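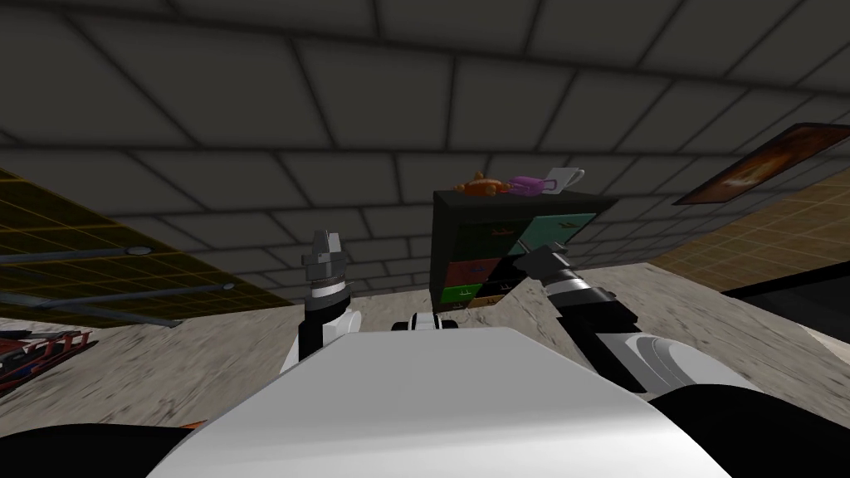

From: Ayane Iwasaki
To: Kudska users list
Date: February 14, 2021
Subject: Re: Simulator demonstration at Bundlow

Dear all,

Osamu Shimada wrote:
> Could somebody who was at the open day write a few lines? I could not
> travel from Miyazaki, and I would like to know if the two-arm model
> is ready for students.

I was there for the whole afternoon, so I will try. The demonstration was all in simulation, with the white two-arm robot in the room that Biltutden made for Kudska. The task was with the cabinet with the coloured drawers. We were 34 visitors in a room with 30 chairs, and I stood at the back.

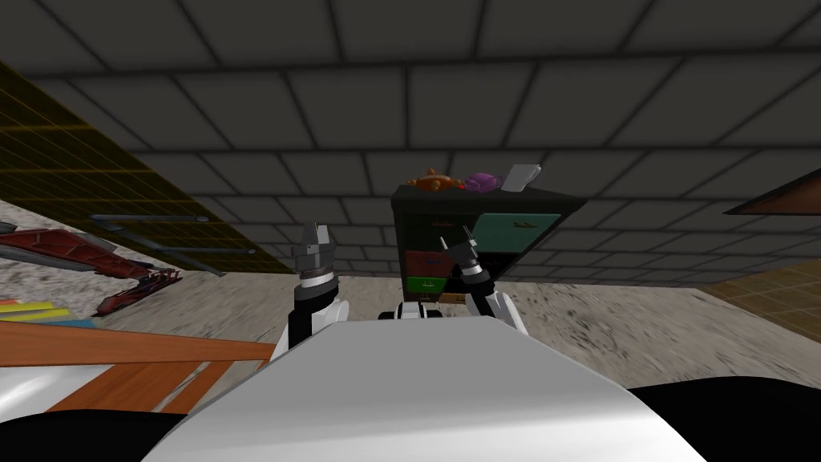

Each visitor could choose a drawer, and the operator gave the command. Most people asked for red or teal. I asked for the small tan one near the floor, and the operator told me that it is the difficult one, as the arm comes near to the limit of the elbow joint. He let me try it with the hand controller too. I was slow - the view turns with the robot, and I needed some minutes to get used to it.

They said that the policy was trained on 800 episodes. I asked how many of them use both arms, but I did not get a clear answer. 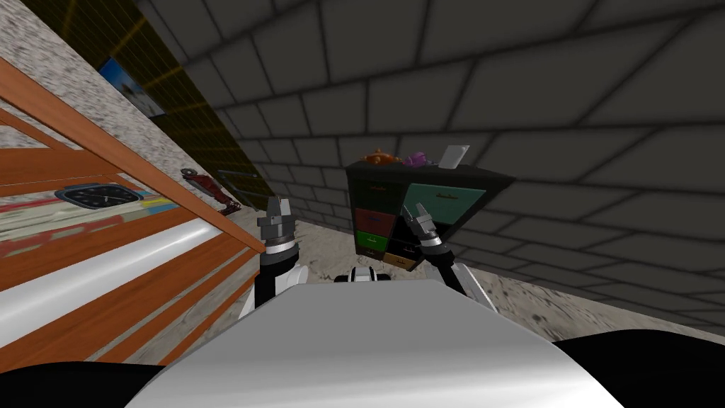

Osamu has replied to me privately that 800 is not much if the cabinet is moved between episodes, and that he would wait for the September release before giving it to a class. I think he is right about the class. For one or two careful students it is good enough now.

The gripper view I liked very much. You can switch to it during a run, and then you see only the fingers and what is behind them.
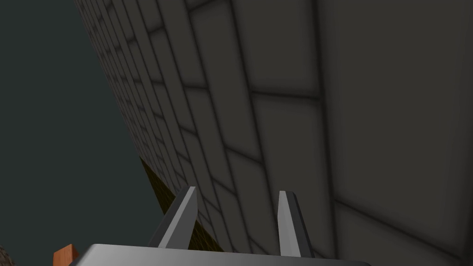

It runs a little slower in this mode. On their computer the main view had 38 pictures per second, and I forgot to write down the other number. If anybody has it, please send it to the list.

The slides are promised for next week.

With kind regards,
Ayane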